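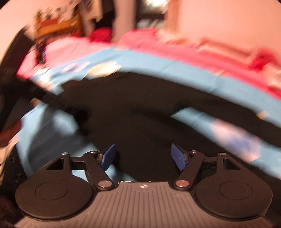 What size blanket do I need for a full bed?

Measure the mattress width, add twice the mattress depth, then add the overhang you want on each side. For most full beds the Cumdale in the 90 x 90 inch cut covers the top and both sides. Mattresses deeper than 12 inches need the next size up.

Cumdale Woven Blanket
Item 1664
Made by Punero

Product details

The Cumdale is a single-layer cotton blanket in a thermal weave. The open cells hold air when a sheet or quilt is laid on top and let it pass when the blanket is used alone. Hems are folded twice and lockstitched at 10 stitches per inch. Corners are mitered. There is no binding tape, so the edge shrinks at the same rate as the body.

Yarn is ring-spun and dyed before weaving. Color may differ slightly between dye lots. Order all blankets for one room together if a match matters.

Specifications

Fiber: 100% cotton
Weave: thermal, single layer
Weight: 160 grams per square meter
Hem: 1 inch, double fold
Shrinkage: up to 6% in length, up to 4% in width, after three washes
Sizes: Twin 66 x 90 in., Full 90 x 90 in., Queen 96 x 96 in., King 108 x 96 in.

All sizes are given before washing. Allow for shrinkage when measuring.

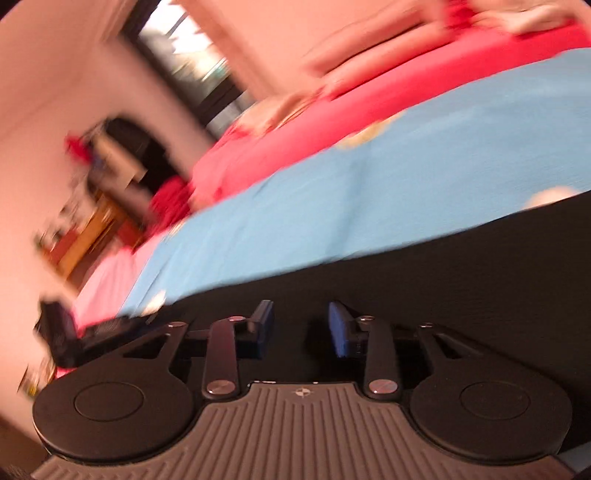
Reading time: 2 min

Weight and warmth

At this weight the Cumdale is a warm-weather blanket or a middle layer. For unheated rooms, use it under a quilt. The Fraser, from the same mill, has the same weave in a heavier yarn and is sold in the same four sizes. It takes longer to dry and needs a larger drum for Queen and King.

Washing

Wash before first use. Machine wash warm on a normal cycle with like colors. Do not use chlorine bleach. Fabric softener coats the yarn and reduces absorbency; leave it out.

Tumble dry on low and remove while slightly damp. Pull the hems square by hand and finish flat or over two lines. A single line leaves a crease across the center that takes another wash to remove.

Lint is normal for the first few cycles. Clean the dryer screen after each load. Wash dark fleece and knitwear separately during this period.

Snags

A pulled loop will not run. Do not cut it. Work the slack back into the weave with a blunt needle, a little on each side, then wash as usual. Cut loops leave a hole at that cell and are not covered by the warranty.

Storage

Store clean and fully dry in a cotton bag or on an open shelf. Sealed plastic is not recommended for more than one season. Refold along different lines if the blanket is stored for longer.

Ordering

Sold singly. The Skeltcombe pillow cover is woven from the same yarn but is dyed separately and is not guaranteed to match.

Unwashed blankets may be returned in the original wrap. Washed blankets are accepted only for faults in weaving or stitching. Include the item number and the lot code from the sewn label.

The Twin size is out of stock and is due back in February.

Page last revised July 8, 2022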